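The arm that learned to tidy

By the editor of the Tadham workshop pages

When I moved to Gekthorpe I did not plan to build anything. I rented a bench in the Mornis workshop because my flat was too small for a soldering iron, and for the first winter I repaired radios there. Then a member who was leaving the country offered his robot arm to the group at a fair price, and in December we paid for it together. My share was 280 pounds. My wife asked me what the arm would do, and I could not give her a good answer.

We called the project Mathew. The aim was modest: the arm should clear a table after a meal, one thing at a time, and put each thing where it belongs. A child of four can do this. For us it took the whole spring.

The first trouble was the table. Ours moved a little each time the arm stopped, and with a long reach a little becomes a lot. We fixed the legs to a heavy base and bought a white top, so that the camera could tell an object from its background more easily. After this the errors became smaller, but they did not go away. I kept a notebook, and in the first week with the new top I wrote down 123 attempts to pick something up. Only 16 of them I would call good.

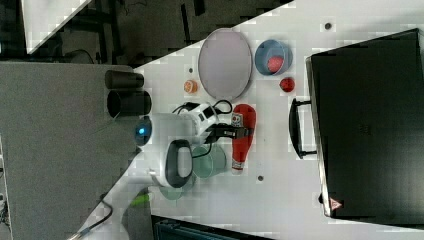
Cups gave us the most work. A cup which stands up is simple, because the fingers can close from any side. A cup which lies down can roll, and if the fingers touch it early it goes away from them, sometimes to the floor. We tried to come from above, very slowly, and this was better. A thin plastic cup must also be held gently. We lost several before we found the right force, and the workshop kitchen now has fewer cups than it had.

See-through plastic was another lesson. The camera looks through it and finds the table behind, so the arm believes that the cup is lower than it is. One of us put tape on the rims, which helped, but I felt it was cheating. In the end we changed the lamps and took more pictures for the training, in total 672 for this one kind of cup. I labelled half of them myself, in the evenings, with the radio on.

Bottles are kinder. They have a long straight side, and the arm only has to turn its wrist to the same angle. Balls I expected to be difficult, but a bowl keeps them in one place and the fingers can go in from the top. On the bare table they are still a matter of luck.

People who visit the workshop often ask if it is faster than doing it by hand. It is much slower. I can clear the same table in less than a minute, and Mathew needs most of a tea break. Still, they stay and watch, and when a cup is lifted properly somebody always makes a small noise of approval.

Our next task is to make the arm notice when it has dropped something. At present it carries nothing to the tray with great care, opens its fingers, and goes back for the next object.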